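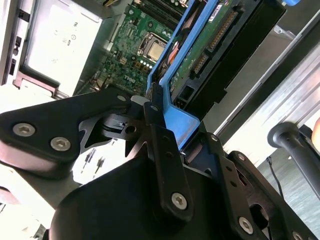 Old desktop loses the date every time it is unplugged

I have an office tower that keeps correct time while plugged in. After a night off the wall it boots with a checksum warning and the clock is years behind. The spreadsheet macros I run for Natitberg stamp every row, so the wrong date matters. Is this the board or the battery?
Mima, 12/12/2025

Kidus Belay
Battery, most likely. The clock runs from standby power while the cord is in and from a coin cell when it is out. Measure the cell with a multimeter. A fresh one reads more than 3 volts; replace it below 2.7.
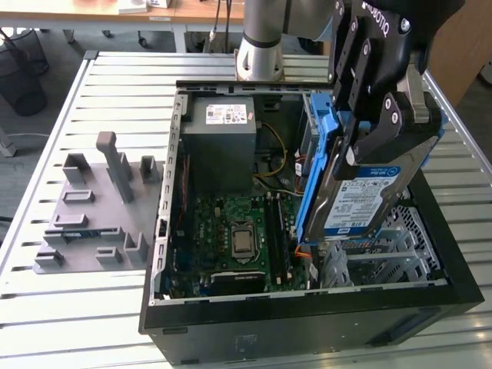
Tower on its side, panel off. The power supply is at the top.

Write down your setup values before pulling the cell – boot order and drive mode in particular. They revert to defaults, and a changed drive mode can stop the system from starting. 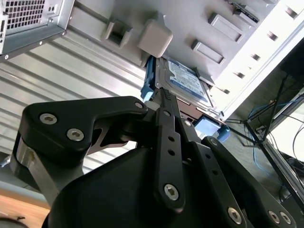 Unplug the cord, hold the power button for 7 seconds, then lift the cell out by its clip. Note which side faces up. Enter setup on first boot and set the date there before the operating system loads.

Siregar
Had this in July. New battery fixed it. Cheap.

parix52
Check time sync too. It won't clear the checksum warning, but it corrects the clock after login.
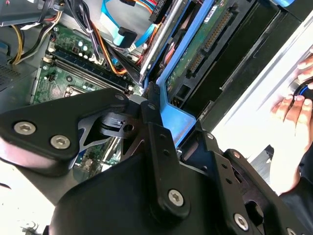 Green board and blue drive caddy inside the case.

If a new cell drains within weeks, suspect leakage on the board.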